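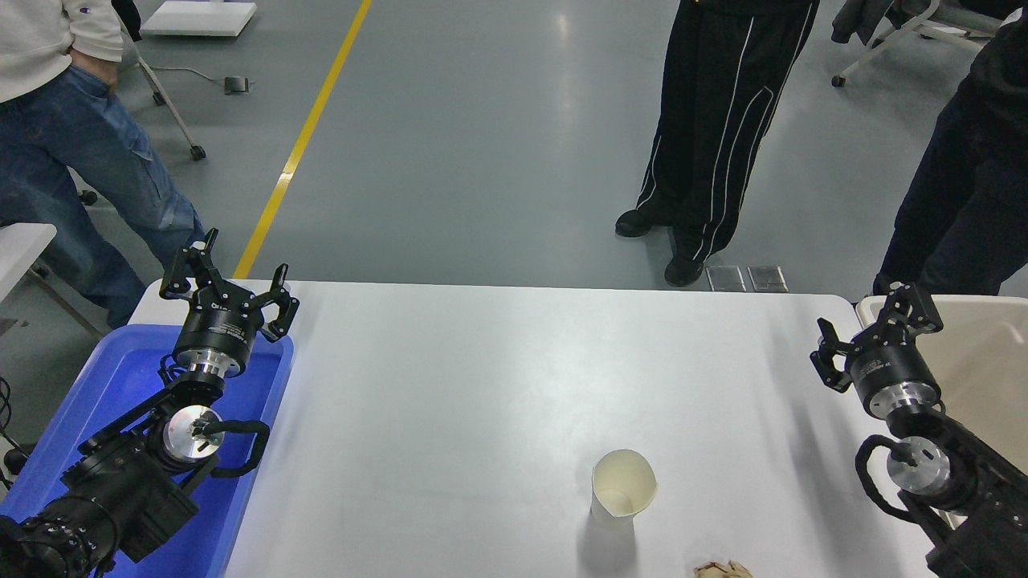
Volume 4, Issue 6

Choosing a Hand for the Job: Inside the Skitley Gripper Trials

At the Skitley automation laboratory, the choice of a gripper is treated as a decision in its own right, separate from the choice of an arm. Most buyers settle on the arm first, compare its reach and payload with those of its rivals, and accept whatever hand the supplier offers. Skitley began its current trials in January with the opposite purpose. The arms stay the same from one test to the next, and the hands are changed.

The trials are held on a white table with one arm mounted at each side. Both arms carry black two-finger parallel grippers, and plastic bins stand at the two ends of the work area, a blue one at the left and a beige one at the right. The objects are ordinary. A paper cup is among the most useful of them, as it weighs very little, gives way under light pressure, and shows every mistake in its rim. Crumpled brown paper has a place in the program for a different purpose: it has no flat side to hold and offers the fingers a new shape each time it is set down.

Four sets of fingers have been entered in the comparison. Two come from Prurkero, a supplier of parts for packing lines, and differ only in the padding on the contact face. The third is the Addo, a narrow finger intended for small items in crowded bins. The fourth was drawn up by Skitley's own staff and has been revised several times since the program opened. Each set is asked to pick up an object, carry it across the table, and place it in the bin named on the work order. In a second group of tests, the object is passed from one arm to the other before it is placed.

By the end of the first round, the laboratory had recorded 2,000 attempts. Of these, 1,161 were completed without a drop, a crushed object, or a stop by the operator. The laboratory does not regard this as a poor result. The first round was set at a deliberately hard level, with grip force held at a single value for every object, so that differences between the fingers would be easy to see.

Those differences were considerable. The padded Prurkero fingers were the steadiest on cups, although they lost some accuracy when releasing paper, which tended to cling to the pad. The plain version released cleanly and dented more cups. The Addo performed well close to the bin walls, where wider fingers had little room to open, but its small contact area allowed tall objects to swing during the carry. The Skitley design fell between the others in most tests and was the slowest to change over.

Changeover time has become a subject of study in itself. A finger set that must be removed with hand tools and measured again before use can cost a shift more than an occasional dropped part. The laboratory now records the full interval, from the last pick with one set to the first accepted pick with the next.

Control of both arms is handled by Toselex, a software package that Skitley adopted for its handling of paired motion. Handovers remain the hardest part of the program. Both grippers must hold the object for a brief period, and a small error in the position of either arm is felt by the object first. Staff have found that opening the giving hand slowly does more for the success rate than any change made so far to the receiving hand.

The second round will allow grip force to vary by object and will extend the list of test items to include soft pouches and lidded tubs. Results will be issued to member firms in 6 parts, beginning with single-arm picking. Firms that wish to submit a finger design for the second round should send drawings and a sample pair to the laboratory by Fri 30 July.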